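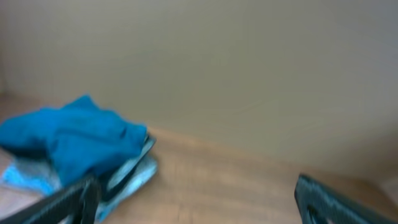
How often should an overhead crane's wire rope be replaced? When inspection says so, and at most plants that means a different interval for every crane in the building.

That answer frustrates maintenance planners, who would like a date to put in the budget. Severyn Vasylenko has heard the complaint many times. He runs the crane service desk at Pretatix, a handling equipment contractor in Lodell, and spends most of his working week looking at hoists that belong to other people.

"They ask me for a number of months," he says. "I ask them how many lifts, how heavy, and how far the hook travels. Usually they have one of the three."

The number that matters to a rope is how many times it bends under load. Each trip over a sheave flexes the wires, and after enough trips the outer ones start to crack. A crane that makes 30 short lifts a shift in the same position can wear out one stretch of rope while the rest stays close to new. A crane that lifts twice a week may hang on to its rope for years and then lose it to corrosion at the end fitting.

## One building, two cranes

The Mridha foundry supply yard on the east side of Lodell has a pair of double-girder bridge cranes on a shared runway. They were installed together and have the same hoists. The north crane feeds a saw line. The south crane unloads trucks.

Lilibeth Padilla took over maintenance at the yard in June of last year and found both ropes on the same replacement schedule. She pulled the hour meters first. The north hoist had logged 863 hours since its last rope. The south hoist had logged less than a third of that, but most of its lifts were near rated capacity.

"The old schedule was somebody's guess," Padilla says. "It was a fair guess for one crane."

She now has the north rope checked at the spots where it sits on the sheaves during a normal pick. Those spots were marked on a sketch taped inside the panel door. The south rope gets more attention at the drum, where heavy side pulls from badly parked trailers had been crushing the first wraps. Moving the trailer stops 30 inches fixed most of the crushing. The rest was training.

## What the inspector looks for

Broken wires get counted over a set length, and the limit comes from the standard that applies to the crane and from the hoist maker's manual. Diameter gets measured with a caliper across the crowns of the strands. A rope that has gone thin in one place may have a failing core, and that can happen with very few broken wires showing on the outside.

Then there is the hardware. Vasylenko checks sheave grooves with a gauge before he signs off on a new rope – a worn groove will pinch it and shorten its life. He also turns each sheave by hand, with the hoist locked out and the hook block landed. A stiff bearing leaves flat, shiny patches on the rope that people tend to blame on poor lubrication.

Lubrication does get skipped, mostly on indoor cranes. Padilla's crew uses a light penetrating oil, brushed on after the rope is wiped down. Heavy grease looks thorough but hides broken wires and holds grit.

## Downtime

A rope change on a hoist of this size takes Pretatix one shift with two people. Getting the rope can take longer. Mridha keeps one spare cut to length and already fitted, bought through the distributor Jerik, which quotes 48 hours for a second one. Padilla stores it on its reel, off the floor, with the certificate in a plastic sleeve tied to the flange. The certificate has to match the reel tag, and she checks that on delivery after once receiving a rope with the wrong lay direction.

The south crane is due for its next full inspection this fall. The north crane's rope was replaced in the spring, and the hour meter was written down the same day.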